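Relatório final de projeto: proteção UV para tecidos de barco e de campismo

Quando a professora Agata Ruggiero nos pediu um tema para o projeto do semestre, eu já sabia o que queria fazer. O meu tio tem um veleiro pequenino e todos os verões se queixa da mesma coisa: a capa da vela fica desbotada, áspera, e acaba por rasgar pelas costuras. Pensei logo, pronto, é isto! Vou testar sprays protetores e ver se vale a pena gastar dinheiro neles.

Comprei dois produtos, o Clanden e o Ramow, e juntei uma cera em pasta da Kramer que já andava lá por casa (é para lonas de tenda, mas no rótulo também fala em capas de barco, por isso entrou). O quarto grupo ficou sem tratamento nenhum, para comparar.

Cortei 18 tiras de lona acrílica azul, todas do mesmo rolo, e prendi-as numa armação virada a sul no terraço da escola. Começámos em maio e desmontei tudo no fim, com mais de 900 horas ao ar livre, contando dias e noites. Choveu bastante nas primeiras semanas, o que me deixou nervosa, mas a professora lembrou-me que um barco também apanha chuva e que eu devia era anotar tudo no caderno. Anotei!

Para medir a resistência usei o dinamómetro do laboratório de física, um Brekham antigo que às vezes encrava no zero e é preciso dar-lhe uma pancadinha. Cada tira era puxada até ceder e eu registava a força em newtons. A média das tiras com Clanden foi 294, e a das tiras sem nada ficou em 209. Fiquei de boca aberta com a diferença, confesso. O Ramow ficou a meio caminho, e a cera deu valores tão espalhados que não me atrevo a tirar uma média a sério (acho que a apliquei mal, umas tiras levaram muito mais pasta do que outras).

Quanto à cor, comparei as tiras com um bocado do rolo que guardei numa gaveta. Aí a história muda um bocadinho: o Ramow segurou melhor o azul, e o Clanden deixou umas manchas esbranquiçadas que só saíram com água morna e sabão neutro.

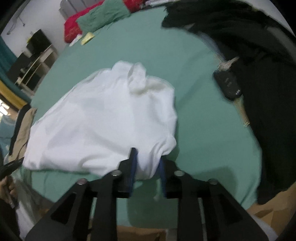
Também tentei um teste de repelência, com gotas de água postas com uma pipeta, mas esse correu menos bem. Só me lembrei dele a meio da exposição e já não tinha valores iniciais, portanto os resultados vão em anexo e não os uso para nada. Se repetisse o trabalho, media isso logo no primeiro dia e pesava o produto aplicado em cada tira, sobretudo a cera.

Outra coisa que mudava era a armação. O arame enferrujou e marcou duas tiras do grupo sem tratamento, e fiquei sem saber se isso baixou os valores delas. Mantive-as na média, mas estão assinaladas na tabela.

Ao meu tio recomendei o Clanden para a capa da vela, aplicado em camadas finas e com um pano macio. Ele já encomendou dois frascos e quer que seja eu a aplicar.

Entregue a 14 de julho de 2018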